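Zarnia Reading Log: README and data card

Version 6, released 29/09/2018

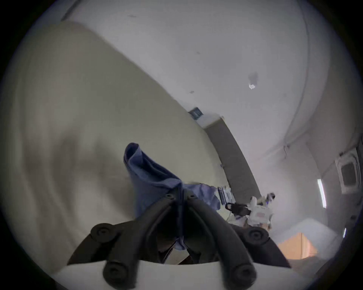
Keegan Paquette

Summary

The Zarnia Reading Log is a table of personal reading sessions. Each row records one sitting with one book: when it started, how long it lasted, how many pages were read and what the reader had planned to read that day. It was put together to look at how people fit reading around work, study and family, and in particular at the gap between planned and completed sessions.

The log holds 2,576 sessions covering 981 titles. All entries were made by hand by the readers themselves. No e-reader or app data is included.

What is in the release

sessions.csv — one row per reading session
titles.csv — one row per book
plans.csv — weekly reading targets as set by each reader
readers.csv — one row per reader, with the fields listed under Readers
changes.txt — differences from version 5

All files are UTF-8, comma-separated, with a header row. Line endings are Unix style. Empty cells mean that no value was given. A zero is a real zero.

Fields in sessions.csv

session_id: integer, unique, never reused between versions.
reader_id: two letters, matches readers.csv.
title_id: integer, matches titles.csv.
start: local time, to the nearest quarter of an hour.
minutes: length of the sitting as reported.
pages: pages read. Empty for audiobooks.
format: paper, screen or audio.
place: home, commute, work, other.
planned: yes if the session appears in the reader's plan for that week, otherwise no.
stopped_by: finished, tired, interrupted, time up, or empty.
note: free text, up to one line.

The stopped_by field was added in version 4. Earlier rows were filled in afterwards only where the note gave a clear answer. Most were left empty.

Fields in titles.csv

title_id, title, author, year, length_pages, kind. The kind field takes one of 10 values, and these are broad on purpose: novel, stories, poetry, memoir, history, science, practical, faith, children's, other. A book with two plausible kinds was given the one the first reader chose. Later readers sometimes disagreed, and their choice is not recorded.

Page counts come from the copy the reader had in hand. Two readers of the same title may therefore have had editions of different lengths. If you need pages as a share of the whole book, treat the result with care for any title with more than one reader.

Fields in plans.csv

reader_id, week, target_minutes, target_pages, titles_intended. Readers could set either target, both or neither. Weeks run from the reader's own chosen first day, which is given in readers.csv. Do not assume that week 12 covers the same dates for any two readers.

Readers

Readers joined through the Skamo book circle and a notice in its newsletter. Each gave an age band, a work pattern (full time, part time, shifts, study, at home, retired) and a rough idea of how many books they had finished in the previous year. Names and exact ages were never collected in the data files. Normand Boychuk kept the sign-up sheet separately, and it was destroyed when collection ended.

Readers agreed to the release of their sessions and notes. Notes were read through before release, and names of family members, employers and schools were replaced with [removed]. Three readers asked for their notes to be left out altogether. Their rows remain, with the note field empty.

How entries were made

Each reader had a printed sheet, or a blank copy of the same table on their computer. They were asked to fill in a row at the end of each sitting. Sheets were typed up monthly. Every typed sheet was checked once against the paper by a second person.

Some readers filled in several days at once. Where this was obvious from the handwriting or the pen, nothing was done about it. Times in such rows tend to fall on the hour.

Sessions shorter than five minutes were not meant to be logged. A few were logged anyway and have been kept.

Known problems

Readers dropped out during busy periods. A missing week may mean no reading, or it may mean no logging. The files cannot tell you which. In version 5 these weeks were given a target of zero, which was a mistake and has been reversed.

March is thin. The sheets for two readers were lost in the post and could not be redone from memory.

Audiobook minutes overlap with other activities such as driving and cooking. They should not be added to paper and screen minutes without saying so.

The planned field is strict. A reader who planned a chapter at lunchtime and read it before bed has a yes only if the plan gave no time of day. Boychuk's view is that this understates how well people kept to their plans. I agree, but changing the rule would break comparison with earlier versions.

Start times around the clock change were left as written.

Suggested uses

Session length by time of day. The effect of weekly targets on the number of sittings. Rates of abandoned books by kind. Teaching simple table joins, for which the files are a convenient size.

The log should not be used to estimate how much any wider population reads. Everyone in it belonged to a book circle or knew somebody who did, and they had all volunteered to write down their reading.

Checking your copy

The script check.py counts rows, looks for title and reader numbers with no match, and prints any session longer than six hours. On a clean copy it prints two long sessions. Both were confirmed with the readers and are not errors.

Changes since version 5

Zero targets in plans.csv replaced with empty cells.
Duplicate titles merged where they differed only in capital letters or a subtitle.
Place value "train" folded into commute.
Spelling of authors' names made consistent.
Session numbers from withdrawn rows listed in changes.txt.

Terms

Free to copy and adapt for any purpose, provided the name of the log and the version number are given. The notes may be quoted singly. Please do not try to work out who the readers are.

Corrections

Send corrections to Keegan Paquette with the session_id or title_id, the present value and the proposed one. Corrections to page counts need the edition. They are collected and applied at the next version — single fixes are not issued in between.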